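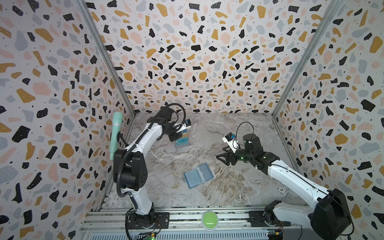 Lourenço Tavares objected at the November review that a card holder should never be tested flat, as cards leave it when it is tipped. His point was accepted and the procedure changed as follows.

3.2 Items and surface

The item set for small-goods sorting includes a translucent light-blue card holder that opens like a booklet, a small blue box with a tan or beige band and the letters VIP, and a mint-green cylindrical handheld item. The holder has two inner pockets and a darker blue border. On the grey and white marble-patterned floor its outline is harder to judge than that of the box, so its position is now recorded from the border only.

3.3 Procedure

Each trial starts with the holder open. It is closed, turned on its long edge and held there for the tipping check — the step Tavares asked for. Dummy cards are cut from Firov 300 gsm stock. The box is sorted by its printed face. The cylindrical item is stored last, as it rolls if laid down.

3.4 Trials

The Donico layout was run 1,258 times. Three runs were void (card stock cut oversize), leaving 1,255 for analysis. Of these, 1,042 passed the tipping check. Abbas Nazari re-marked the failures from the log sheets and changed no results. The Kisenska layout has not been started. Its tray dimensions are listed in Appendix B, in millimetres.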